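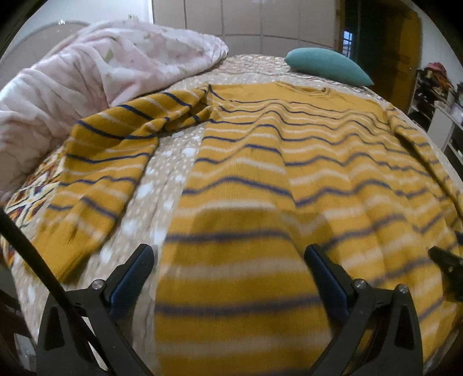
The Long Afterlife of a Hand-Me-Down

My cousin's wedding in Skoltdale was attended by 154 people and, as far as I could work out, one suit. It was charcoal, double-breasted, and had been bought by my grandfather for a funeral he ended up missing. My uncle wore it to the ceremony. By the time the dancing started, he'd spilled gravy on his own trousers at the hotel, gone home, and somehow the jacket was on my brother.

We are a family that passes things down. We also pass them sideways, and once, in the matter of a raincoat, back up. I was the third of four children, so I reached adulthood with firm opinions about other people's elbows. You get to know a person by where their clothes have worn out. My sister leaned on things. My brother chewed his cuffs until he was 11, and I went through second grade with cuffs that looked as though I did too.

Merja Kinnunen runs a clothing swap out of a former bank in Clutier, where the shoes are kept in the vault. She opened it with 50 coat hangers and a kettle, and she has rules. You may bring as much as you like. You may take home as much as you brought. You may not tell the new owner the story of the item unless asked.

"People want to," she told me. "They follow somebody halfway to the parking lot to explain a cardigan."

I understand these people. Last August I gave away a green corduroy coat, and I have since seen it on a man at the post office, where I stood behind him for the length of two money orders and said nothing. He'd changed the buttons. The new ones are better, and I have tried to be big about it.

The strangest thing about secondhand clothes is how quickly they stop being secondhand. Joni Juntunen, who mends for the swap every other week, says it takes three washes. After that the pockets fill up with your own receipts, and the name tape in the collar starts to look like a brand. He has a parka marked "P. Dell, Cabin 2" and answers to it at the ski hill.

My grandfather's suit is at my place now. The lining has gone under one arm, and there's a mint in the inside pocket that three men have declined to throw out. My nephew is getting tall. He came by a few weeks ago and tried the jacket on in the hallway, found the mint, looked at it for a while, and put it back.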